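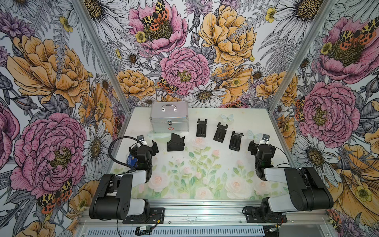
4. Letting yourself in

1. Stand at the Usden Street door, which is grey. The green one belongs to the dentist.
2. Wake the Lerex keypad with your palm and enter 2621, then the tick.
3. Take the lift to level 2. Apartment 254 is on the left, logic notwithstanding.

Note: The keypad sulks for 60 seconds after a wrong code. Pressing harder adds nothing.
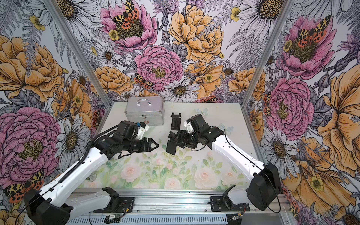

4. Put your key card in the slot by the door to turn on the lights and hot water. A library card also works – please use ours.
5. Join the Wi-Fi network called Grandport Guest. The neighbour's is faster, but he's changed the password.

Caution: The balcony door locks behind you. Take your key card and, in May, a jumper.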